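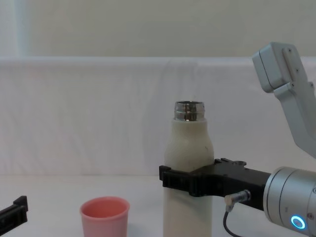

Malachy Ó Flaithearta wants to know whether the club will ever pick up something that matters, and asks it most weeks, so we may as well start there.

Does it have to be bottles and cups?
For the fall term, yes. Furnach is our pouring project. One arm holds the bottle, the other is supposed to deal with the cup. If you find this dull, try it with your eyes shut and oven mitts on, then come back.

Do I need to know how to code?
No. Half of joining Botden is tidying cables and resetting the table. You will pick up the code the way people pick up colds.

What gets poured?
Dry rice, until an arm has done it 4 times in a row without a spill. Then water, if Bushra Dogar signs off. Bushra has not yet signed off on anything, and the rice bill is getting silly.

How many attempts have you logged?
1,006 at the last count. We don't publish the number that went well. Please log yours, including the embarrassing ones, in the sheet marked Plulletari. Yes, the name was a typo. It stuck.

Can I drive the arms on my first night?
You can drive one, slowly, with a member next to you holding the stop button. Both arms together comes after the safety talk.

What does it cost?
Nothing to come along. Competition travel is separate, and we are $700 short of the $2,000 we need. Bake sale suggestions are welcome. Robot-made brownies have been suggested already.

When do new members start?
September. Put your name down by 21st June if you want a spot in the first group. After that you go on the waiting list, which moves at the speed of our left arm.

Can I bring my own cup?
Only one you don't love.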